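Gripper trials: frequently asked questions

Last updated Tuesday, October 6, 2020

What is being compared?
Two fingertip sets for the parallel gripper, Ritari and Sfeir, on the Busine two-arm cell. Both are run on the same dish rack task with the same controller settings.

How long is a trial?
Each set gets 100 rack loads per controller build. A load is stopped after 6 failed grasps. 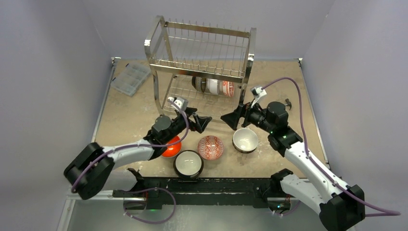
Hardware and setup

Do both arms carry the same fingertips?
Yes. Mixed pairs were dropped in March. Handover results could not be assigned to one set or the other.

Why bowls?
A bowl rim is thin, curved and often glazed. Pads that hold a flat block well can still slip on it - the block test did not predict rack results.

Can I use my own rack?
Yes, if it has upright dividers. Enter the divider spacing in the Prustach task file before the first run.

Cameras and wear

Is the wrist camera required?
It is required for rim alignment. The fixed camera is used only for scoring.

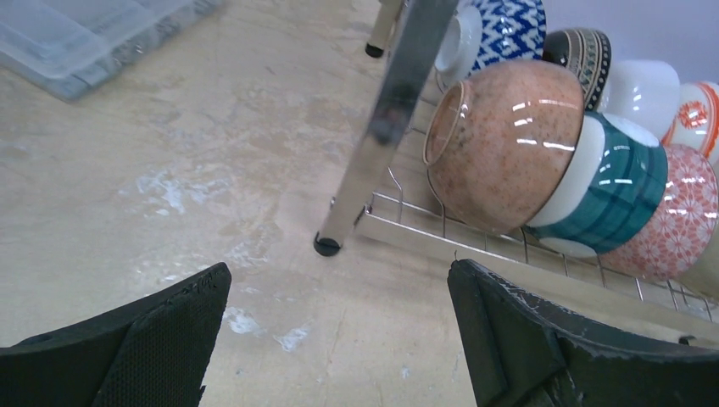 Wrist view toward the rack, with the mesh-textured pad on the left finger.

When should pads be replaced?
After 3,000 grasps, or earlier if a frayed edge reaches the contact area. Log the change - results from old and new pads are reported separately.

Do scuffs on the finger body matter?
Not for grip force. Check that chips have not changed the finger outline, then repeat the 2 closing tests.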